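Subject: Re: [home-robots] Can any of them put the dishes away yet?

On 4/4/19, Marloes Baert wrote:

> I read the Runanmont write-up twice and I still can't tell what the
> machine can do. It says "general household manipulation." My mother
> would say "can it get the plates out of the cupboard, yes or no."
> I have a small budget for the assisted living flats at Pletosgate
> and the board wants to hear whether we should wait for this or spend
> the money on rails and pull-out shelves. Can someone who works with
> these give me a straight answer, chore by chore if possible?

Marloes, the short answer is to buy the shelves. The longer answer follows, and others on the list should correct me where their experience is different.

Cupboards and drawers

I would start with cupboards, since so many other chores depend on them. Setting the table, putting away laundry and fetching medicine all begin with getting a door open. We ran 3000 door and drawer attempts in simulation in March with the Faltis controller, and 1575 of them ended with the door open far enough to reach inside. That is a little over half. A person who opened the cupboard on half of their tries would be sent to a doctor. 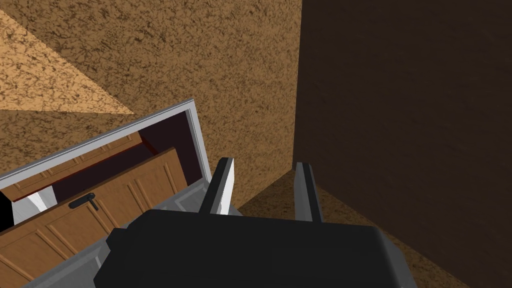
Most of our failures come in the last few inches before contact. The arm gets to the right part of the room without much trouble. After that it has to line up two fingers with something narrow, close on it, and pull along the path the hinge allows. A short black handle mounted against a paneled wooden door leaves very little room for error. If the wrist comes in a bit off, the fingers close on air or push on the panel. Long vertical bars are much easier, and our numbers for those are better, but you can't ask people to change their kitchens for the robot. (If you could, you would be back to the pull-out shelves.)

The other trouble is space. A gripper housing is bulky compared to a hand. In a corner, with a wall on one side and the cabinet frame on the other, the planner will often refuse a reach that you or I would make without looking. When it does accept one, it may take 16 seconds to get there. Smits tried a slimmer hand on the same doors and got less refusing but more slipping, so I would call that a draw.
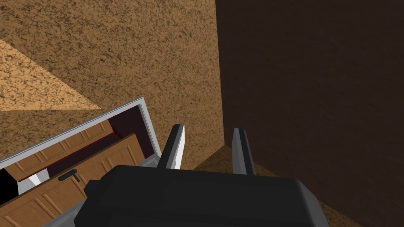 Tidying and fetching

This is the part the brochures like, and it is a mixed bag. Picking up one known object from a clear surface is close to solved. Picking up one object from a normal sideboard is a different job. Think of a disc, a table lamp and a few small things in a row along the top. The disc is thin and shiny, which is bad for the camera and bad for the fingers. The lamp is tall and easy to knock with an elbow while reaching for something behind it. People move these things every day and the robot has to look again every time.

Driving between rooms is better than it was. Doors that have been left standing open still cause odd routes – the robot has to treat the door as an obstacle and the doorway as a path, and it changes its mind if the door moves.
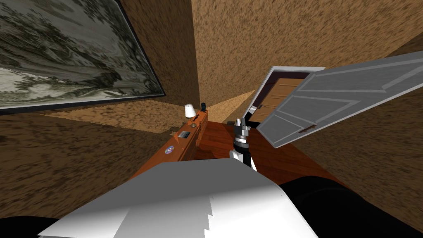

Marloes Baert also asked me off list whether a robot that only did the fetching would be worth having, if the staff left all the doors open for it. She said residents ask for their glasses, a book or the remote more often than for anything out of a cupboard, and that slow would be fine as long as it didn't break anything.

That is a fair question and I think it is the right one to put to a vendor. My answer is maybe, in one flat, with somebody nearby. I would not put it in all 7. Ask them for results on objects they did not choose, in a room they did not set up, and ask how many times a person had to step in. If they only have numbers from simulation, like mine, treat them as a ceiling. Real hinges stick and real floors have rugs.

Laundry, beds and dishes

Folding towels from a pile works in labs, slowly. Beds I have not seen done well by anyone. Loading a dishwasher I would leave off the list for now, as it has the cupboard problem and the fetching problem plus wet plates.

I can send the March results as a spreadsheet to anyone who wants them. The failure labels are ours and need some explaining, so write to me before you quote them.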